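Bread Talk > Rolls, Buns and Small Breads

Thread: Knotted rolls and the basket question

crustycorner_eb
Posts: 627

So I finally got my knotted rolls to a place where I'd serve them to people who aren't related to me, and now I have a completely different problem: where do you put them?

I've been baking the enriched dough from the Darby booklet (the stapled one, with the coffee stain on everybody's copy) for a couple of years. Milk, butter, one egg in the dough, another for the glaze. I make 32 at a time in November for the family thing, and the rest of the year I do eight. They come out soft, and I want them to stay soft on the inside without the tops going leathery or, worse, sticky.

My mother always used a wicker basket with a cloth in it. My sister says wicker is a crumb trap and I should get a lidded box. I have an oval basket I love and I don't want to give it up. What is everybody doing?

Eulalia

quiroga_bakes

Basket, always. A lidded box is how you get a wrinkly top. Any warmth left in the roll turns into moisture on the underside of the lid and drips right back down. I let mine go a full hour on the rack and then into the basket they go, no cloth on top until people sit down.

Also, 32 knots by hand? I salute you. My fingers quit at 12.

stougaard_g

I'm going to disagree with Ulises a little. A basket is a serving dish. It is not storage! Wicker has air moving through it on all sides, and a soft roll left in one overnight is a dry roll by breakfast. I use the basket for the meal and then whatever is left goes in a bag, squeezed flat, on the counter. Never the fridge.

The basket looks better on the table, I'll give you that.

crustycorner_eb
Posts: 627

Gunnlaugur, that's fair, I wasn't very clear. I mean for the few hours between baking and eating. I bake in the morning and we eat at 4, and by then the kitchen is full of other people's casseroles and I need the rolls out of the way.

quiroga_bakes

Oh, then basket, no argument from anybody. Go get some sleep.

valcarcel.home

Hi all, new-ish here. Can I ask about the shape? I've tried the single knot where you tuck one tail under and poke the other up through the middle, and mine open up in the oven like they're trying to escape. Eulalia, how do you get them to stay shut?

crustycorner_eb
Posts: 627

Welcome Anselmo! Mine did that for ages. What fixed it for me was making the rope longer and thinner than seems sensible, and using almost no flour on the counter, because floury dough won't stick to itself. Tie it loosely too. A tight knot has nowhere to grow except apart. You want it to look a bit sad and floppy before the second rise.

After that it fills in and you get fat lobes all the way around with the knot sitting in the center.

stougaard_g

Seconding loose. And don't rush the second rise. If they burst along the bottom edge they went in too early.

ocampo_b

Pale patches along the bottom edge, is that also underproofing? I get nice color on top and then a cream-colored band near the base. Tastes fine but it bugs me.

quiroga_bakes

Bautista, I wouldn't worry about that one. Your glaze probably isn't reaching down there. Brush the sides as well as the top, or space them out more on the pan so the heat gets between them. Some of us like the pale bit, it's the softest part of the roll.

ocampo_b

Well now I feel silly for brushing only the tops for four years. Thanks.

On the basket question, I'd want to know how deep Eulalia's is. I bought one from Rowlands with really high sides and the rolls just disappeared. You had to stand up to see if there was any bread left.

I think a tightly woven oval one with a rounded rim is the way to go. One roll down inside and a knotted one out on the cloth gives you a good idea of the height:

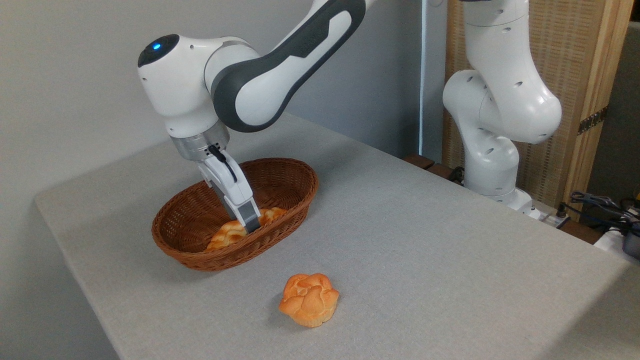
RE: Basket depth and liners

stougaard_g

See, that's already deeper than I'd pick. The front wall hides part of the roll. With a full batch you'd be fine, they'd pile up over the rim, but for a small batch I'd want something shallower.

I do like the color against the crust, though. Reddish-brown wicker makes an orangey crust look even better. My own basket is nearly white and everything in it looks underbaked.

crustycorner_eb
Posts: 627

Mine is close to that! Oval, brown, tight weave. I don't mind the height because I fold a dish towel in the bottom — two layers, sometimes three — and that lifts everything up. It catches the crumbs too, so my sister can stop complaining.

And that roll on the cloth is just what I was trying to describe to Anselmo. Look at the lobes on it.

valcarcel.home

Okay, that helps so much. Mine have never once looked like that. The one in the basket looks more braided on top to me, is that a different shape or the same knot from another side?

quiroga_bakes

Could be either, I can't tell with part of it hidden. A knot does look braided from some angles. If you want a real braid look, roll three skinny ropes and make a short plait, then tuck the ends under. More work and it eats the same.

ocampo_b

I'd stay away from felt or anything fuzzy as a tablecloth if you're putting rolls straight down on it, by the way. Glazed bread picks up lint like you wouldn't believe. Smooth cotton for me.

stougaard_g

Agreed on lint. Disagree on cotton, linen is better, and I will not be taking questions.

crustycorner_eb
Posts: 627

Ha! Linen has to be ironed, Gunnlaugur, and I have casseroles to dodge.

I'm keeping the basket, with the towel in the bottom. Anselmo, try the longer rope on your next batch and post how they come out, even if they escape again.

valcarcel.home

Will do. Dough is in the bowl now, I went with a half batch.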